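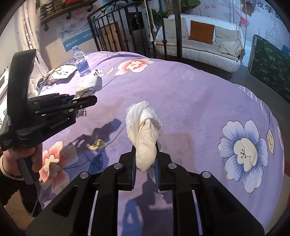
When I was small, my mother wrapped every gift two times, first in thin paper and then in something stronger. The strong paper she saved from year to year and ironed on low heat. The thin paper she did not iron, and I think this is why I loved it more. It was allowed to be spoiled. A crumpled bundle of something thin, white on top and cream lower down, with the fine folds standing up at the edge, still makes my hands want to open it and look for what is inside. I am forty-four years old and it has not gone away.

I started to think about wrapping again in March, when I had to move my grandmother's dishes from her apartment to mine. I am the only grandchild who lives in the same city, so the dishes came to me. My cousin Sólveig Bisgaard took the lamps and the sewing box, and we agreed on this without any fight, which I am told is rare in families.

I had never packed porcelain before. I bought a roll of plastic with bubbles and I felt very prepared. Then Arnar Oddsson from the second floor came to help me carry, and he looked at my roll and went back down to his own apartment. He returned with a stack of plain paper up to his chin. He used to work for Thoroddsen, the moving company with the gray trucks, and he did it for 12 years before his knee became bad.

He taught me at the kitchen table. You put the plate in the middle of the sheet. You take one corner over, then the next, and you do not pull. After each plate you put one sheet that you have made into a ball and opened again, so it has air in it. The plates stand in the box on their side, like records. I had always laid plates flat, and he said that flat is how you get a stack of broken plates, because the one on the bottom carries all the others over every hole in the road.

For cups it is different. First you fill the inside, and only after this you wrap the outside. The handle gets its own small piece of paper, twisted. I was slow with the handles. Arnar could do five cups in the time I did one, and he was talking about football the whole time.
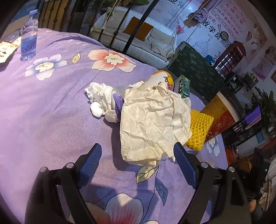
What I liked most is that the paper has to be crumpled badly. If you make a nice tight ball, it is hard like a stone and it protects nothing. If you are too gentle, it goes flat after one hour. He made me do it again and again until the sound was right. I know how this reads, but there is a sound. It is lower than you expect.

We used almost 100 sheets for the dishes and the glasses together. The boxes were from Zendden, the furniture shop on my street, who leave them outside on Saturday morning for anyone to take. I recommend to go early. The double ones are gone by nine.

One thing broke, and I will tell it, as I promised myself that this blog would not be only successes. It was the lid of the sugar bowl. I had wrapped it together with the bowl, in its place, as if it were going to be used. Arnar would have told me no, but he was downstairs with the first box at this moment. A lid must always travel alone. I glued it, and you can see the line if you sit on the window side of the table.

Now I have the paper. It fills a whole drawer and a bag behind the door. My husband asked when it will go to the recycling and I said soon. Some sheets I made smooth again with my hand and used for the children's drawings. Some went in the wet shoes after the rain last week, where they worked better than the expensive cedar things. One sheet I kept because my grandmother's blue plate left a round mark in it, and the mark does not come out.

Sólveig called yesterday to ask how one packs a lamp. I told her the shade and the foot in separate boxes, and then I gave her Arnar's telephone number, with his permission. She will move 25 kilometers in the fall and she has already begun to collect newspapers. I must write to her that newspaper leaves ink on everything. I learned this too, on the white gravy boat, and I am still washing it.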